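Borrow the Barn, Bring Back the Cow: A Morning at the Tuline Toy Library

The first thing I heard when I walked into the Tuline Toy Library in Kirkdale was a xylophone, and the second was the founder calling from the back room, "It's fine, it's supposed to be that loud!" By the time she came out to shake hands she had a wooden giraffe under one arm, and I was already on the floor looking at a marble run. I could have stayed there all day.

Tuline works like the library down the street, only with toys. Families join for a year, take home up to four things at a time, and bring them back three weeks later. The catalog stood at 886 items on the morning I visited, from rattles to a puppet theater so big it leaves the building in two trips.

"I started because of my own living room," she told me. "We had toys up to the windowsills and my son played with a colander. I thought, there must be other people stepping on the same plastic cow at six in the morning, and maybe we could share the cow."

She opened with 41 families and a borrowed room above Jurić Hardware, where the stairs were so narrow that ride-on toys had to be handed down over the railing. Last year the library made over 2,000 loans. It has a ground-floor space now, with a ramp, and a second pickup point in Juldale that opens on Thursday afternoons.

I asked what goes out the most, expecting trains. Trains do well, she said, but the pretend kitchen things beat them by a mile.

"Play food, always play food. Pans, little cups, anything you can serve to a grown-up. A two-year-old will bring you the same slice of something fifteen times and you have to be delighted every time. And you are, mostly! Up to about the tenth slice."
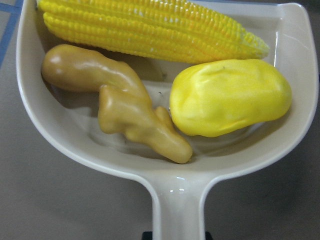 What makes a toy last

She has strong opinions here, and I loved every one of them. She likes toys that do very little. Blocks, scarves, bowls, animals without a button in the belly. The singing ones get borrowed, she says, and then they get returned early, often with the batteries out and an apologetic note.

"If the toy does everything, the child gets to watch. If it's a bowl, well, it's soup, it's a hat, it's a bath for a dinosaur. We have one bowl that has been out nearly every week since we opened. It has tooth marks. I'd never retire it."

Things do get retired, though. Anything cracked goes, and so does anything with a part that has worked loose. She checks each return by hand at a long counter, washes what can be washed, and weighs the marble sets on a kitchen scale. The big one should come to 900 grams. If it reads less, somebody gets a friendly phone call and looks under the couch.
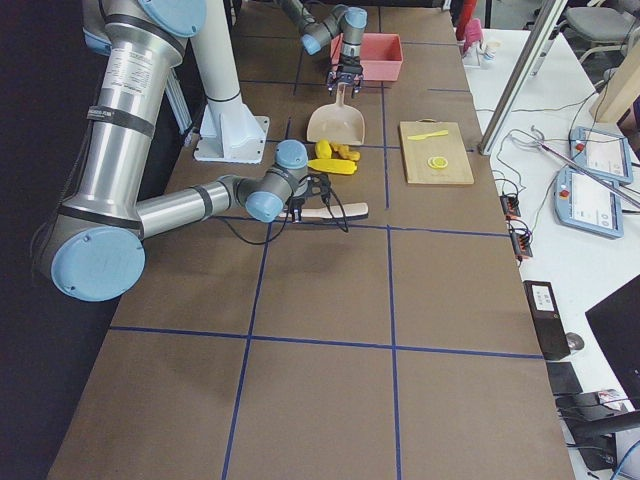
Sorting day is the part of the job she talks about with the most energy, and she knows how that sounds. All the kits with lots of pieces are emptied out and checked against their cards, and the trick is to keep one family's farm from wandering into another family's zoo. She likes a spot for each set and a clear line between it and the next one. A brown tabletop split into big rectangles with strips of blue tape would suit her perfectly, and at home I've since done the same to our dining table for jigsaw puzzles. It works wonderfully, and the tape peels up clean if you don't leave it all month.

I wondered whether children mind giving things back. Some do, she said, and there have been tears over a certain green tractor. But she thinks most of them take to it faster than their parents.

"The parents worry about it in the car. The kids come in, put the tractor on the counter, and go straight to the shelf to see what's new. They get that it'll be here. One girl says good night to the dollhouse through the window when they walk past."

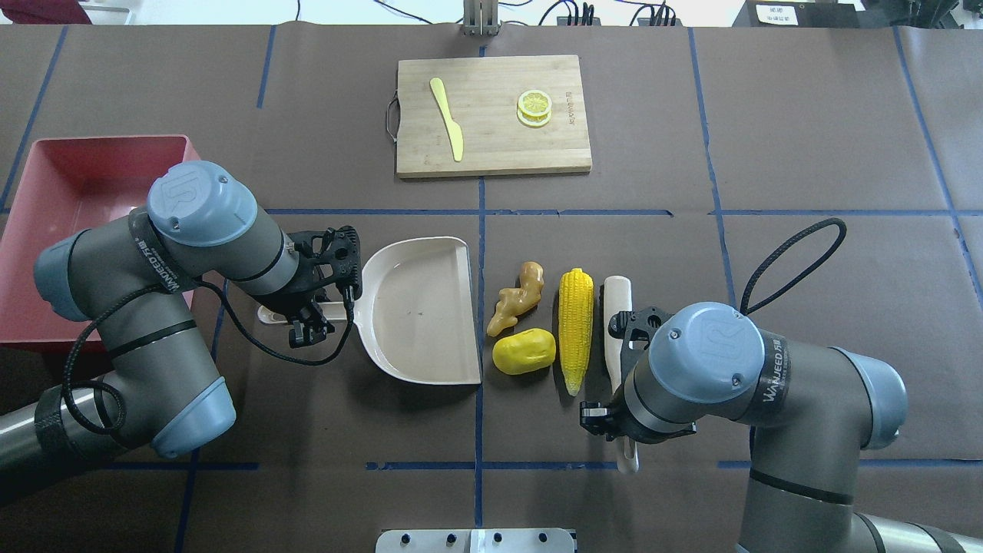
Lemon slices and a yellow knife on a bamboo board.

Her plans for the coming year are modest and very cheerful. She wants a shelf of games for grandparents to borrow, with large print on the cards, and longer hours in Juldale. She would also like more things for children who can't grip small handles easily, and she has been asking families which toys at home work best for them before she buys anything.

And if you have a marble run in the attic, she'd be glad to hear from you. "Even if it's missing pieces," she said, walking me to the door with the giraffe still under her arm. "Especially then. I have a whole drawer of pieces looking for a marble run."

Tuline is open mornings except Sunday, and the first visit is free. Bring a big bag.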